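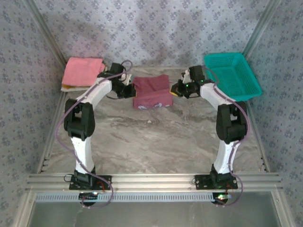 Both arms on the front rail, with a cloth to fold between them.

Section 6: Your first folding run

If you've made it this far, your Stakden is bolted together, the cables are plugged in and you've been through the homing routine in Section 5. Now for the fun part! I wrote this section after setting up the kit in my own garage in January, and I've put in the bits I wish I'd known then (plus a couple that Huia Sutcliffe sent me from the Cluddale workshop).

1. Put the finished stack in the far left corner and the basket in the far right. You can swap them later in the Lumanlan app, but leave them alone for your first run.

2. Lay one cloth in the middle of the floor. Start with something plain and medium sized. I used an old maroon one and it was a good choice - big enough to grab, small enough that the arms don't have to stretch.

3. Look under each base for the indicator light. If either one is dark, go back to Section 3 and check the power lead.

4. Open the app, pick Practice Fold and set the speed to 20 percent. Yes, it feels slow. Leave it there anyway!

5. Press Start and keep your hands out until the arms park themselves.

CAUTION: The elbows swing out toward the side walls before the grippers come in. Never reach around the side of an arm to straighten a cloth while it's running. Press Pause first, wait for the beep, then reach in.
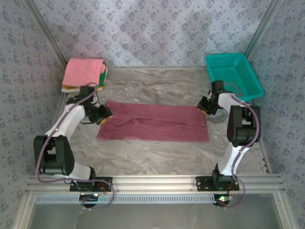
Grippers over the top corners of the cloth, elbows out to the sides.

NOTE: The cables need slack. They should hang in easy loops beside the arms and drop down past the front rail. I tied mine up nice and neat the first time, got error 2060 (cable drag) within a minute and had to snip every tie off again.

We use cookies to remember your settings and improve our manuals. Accept all | Manage choices

6. Once the practice fold is done, open the Grip tab and check the wrist view. You want the yellow tip pressed into the fabric so the cloth bunches a little around it.

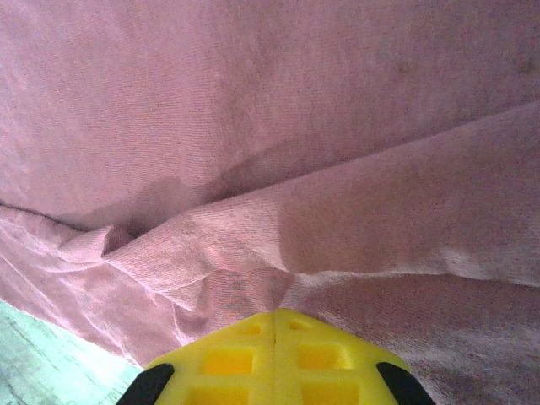 If the tip skates over the top and comes away with nothing, lower the grip height by one notch and try again. I wouldn't go down more than 3 notches in one go, or you'll be pushing on the floor panel and the arm will stop with a load warning. Thick towels usually want a higher setting than thin cloths, so save a Drutby profile for each (see Section 7 for how to name them).

NOTE: Still missing the corners? Rerun the camera check from Section 5 before you touch any more grip settings. Bevan Trevaskis on the support desk says that sorts out most of the calls he gets, and it certainly sorted out mine.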